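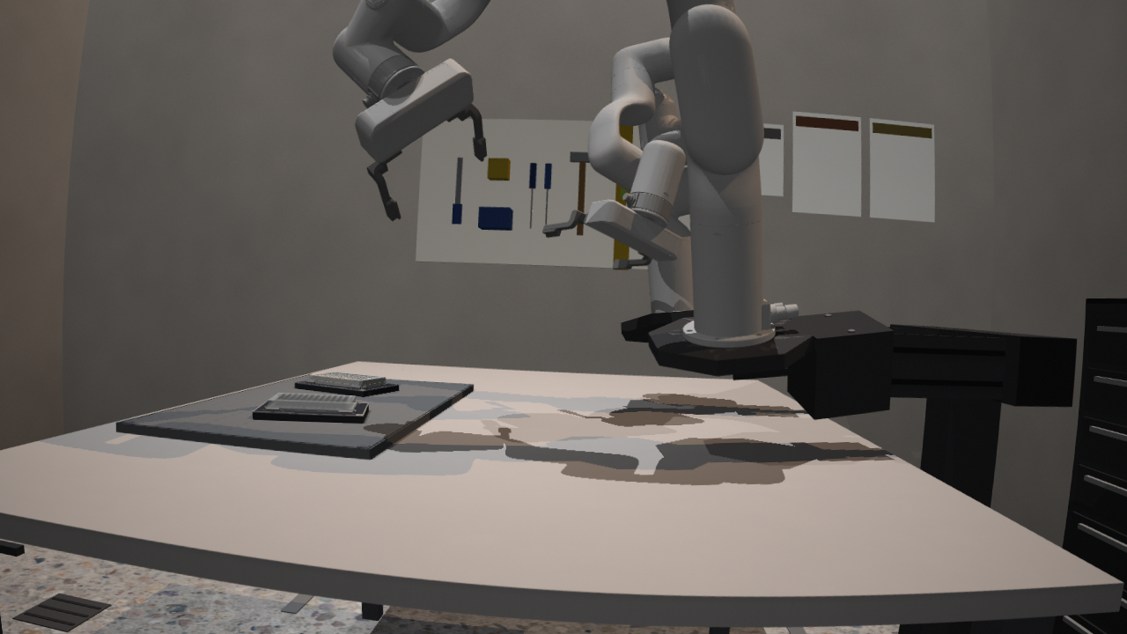
The left channel had died again, and Shadi Tarawneh took the headphones back to the shop in Jaber where he had bought them. They were Zanatents, the closed model, and he had paid 45 dinars for them. Raed Yammine turned them over and bent the cable near the plug with his thumb. Shadi waited. The shop had been redone over the winter, with gray walls and a large white desk with a gentle curve along the front edge, and he kept running his hand along the curve while Raed listened.

"It's the cable," Raed said. "It's always the cable on these."

"You said that in July."

"It was the cable in July."

Shadi told him to fix it. He needed them by the evening. His father had found a box of cassettes when they cleared out the apartment, and one of them had his uncle's writing on it – a date and the word "kitchen." Shadi had copied it to the computer and played it through the speakers, but there was so much hiss that he could make out only a radio and a chair moving.

"Leave them an hour," Raed said.

He walked to the bus station and back. When he returned, the plug had been cut off and a new one soldered on. The cable was 8 centimeters shorter. Raed asked for 2 dinars and then would not take them.

At home his father was asleep in the front room with the television on. Shadi turned it down and went to his desk. He put the headphones on and started the file from the beginning.

The hiss was still there, but now it sat above everything else and he could listen under it. The radio was on the left. Somebody was washing dishes on the right. At 18 minutes his grandmother asked if the boy had eaten, and a man's voice said that the boy had eaten twice.

Shadi stopped it and went back. He played it four times. Then he went into the front room and touched his father's shoulder.

"What?" said Imad.

"Put these on."

His father held them the wrong way around. Shadi turned them and set them over his ears, and the old man frowned at the pressure of the pads. The cable did not reach all the way to the desk from where he was sitting, so Shadi had to bring the computer over and balance it on the arm of the couch.

He pressed play. His father looked at the television while he listened. A man on the screen was pointing at a map.

"That's not your uncle," Imad said after a while, too loudly. "That's me."

"Which one is?"

"The one who says you ate." He pushed the left side closer to his ear. "You hadn't eaten. Play it again."

We use cookies to improve your experience on this site. By continuing to browse, you agree to our use of cookies. Accept | Learn more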